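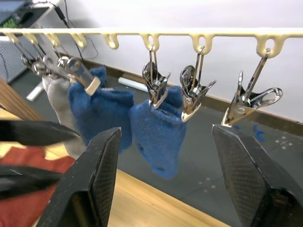 Section 5: Hanging and collecting socks with the Prallari two-arm kit

I'll assume you've got both arms bolted down and talking to each other (if you haven't, go back to Section 4 and put the kettle on). Socks are where I start everyone off, as they're small and soft and it hardly matters if you drop one. The pegs need a bit of thought before you run anything, though. Mine are shiny metal with curved jaws, and on a plastic rail they swing about and tilt whichever way they fancy. When two of them bunch up at one end, like the pair at the far left of my rail, they overlap so much that even I struggle to tell them apart, so spread them out by hand first.

Before you start

1. Hang the hanger over the middle of the table and let it settle. Both grippers should reach the bottom bar without the arms going anywhere near straight.

2. Load the Shirazi sock routine from the menu and set the speed to 31. You can go faster later, but please don't on day one!

3. Run the left arm through its reach with nothing on the table. Watch the cables — they want enough slack to follow the wrist, and not so much that they catch the pegs. 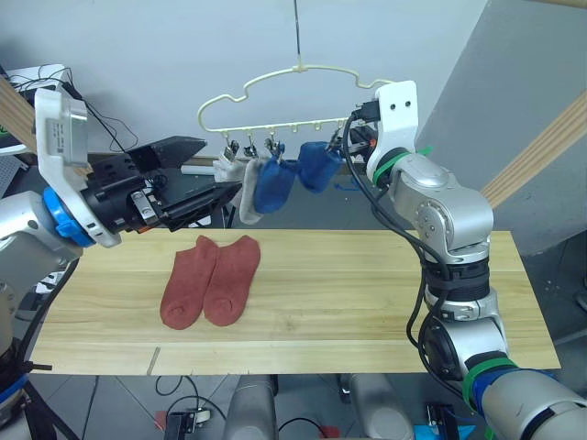

4. Do the same with the right arm, then bring both up to the hanger together, slowly. Keep a hand on the stop button while you do this. I've had mine for ages and I still do.

CAUTION: Never reach between the arms while the green Ready light is showing on the control box. Press Stop, wait for the click, then put your hand in.

Picking up

5. Lay the socks side by side, toes towards you. A bit of overlap is fine for most pairs, but pull them apart if the routine keeps picking up two at once.

6. Choose Soft grip for anything knitted. Firm grip is meant for tea towels and it's a bit brutal on ribbing.

7. Start a single pick and pause it once the sock is up. You want a proper fold of fabric between the fingers. If only a few threads are caught, press Back and let it have another go.

NOTE: Fluff builds up on the fingers quicker than you'd think. I wipe mine with a dry cloth every few loads. Shirin Bagheri at Gimham, who looked after my set-up, told me to keep sprays well away from them.

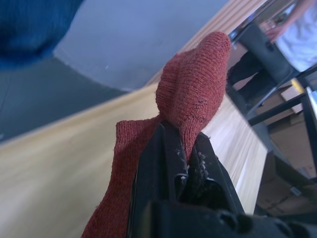
Working with both arms

8. Switch to Pair mode. One arm now looks after the hanger and the other looks after the table, and you can swap them over under Settings if your room suits it the other way round.

9. Press Go and let it work through one sock at a time. If it stops with message 6, it has lost track of a peg, so nudge the peg back into place (after pressing Stop!) and carry on.
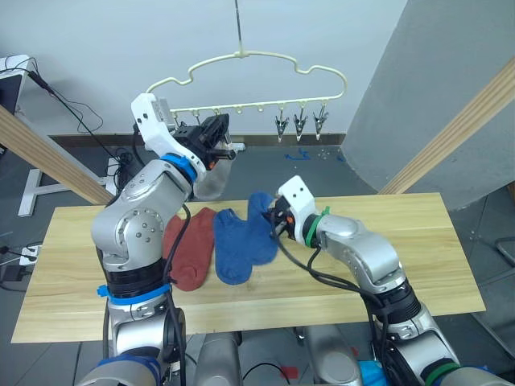

Pair mode takes a little getting used to, and I spent my first evening convinced the two arms were about to bash into each other. They keep a gap between them, which you can widen under Settings if you're nervous like me. What I look for is the left gripper up at the bottom bar while the right one pinches just the edge of a sock and leaves the rest lying on the table, the way it has the blue one there. If yours is grabbing a great handful from the middle, lower the Pinch setting one notch and try again.

10. When you've finished, choose Park and wait for both arms to fold down before switching off at the wall. The Kunduvside add-on for shirts has its own steps, and those are in Section 6.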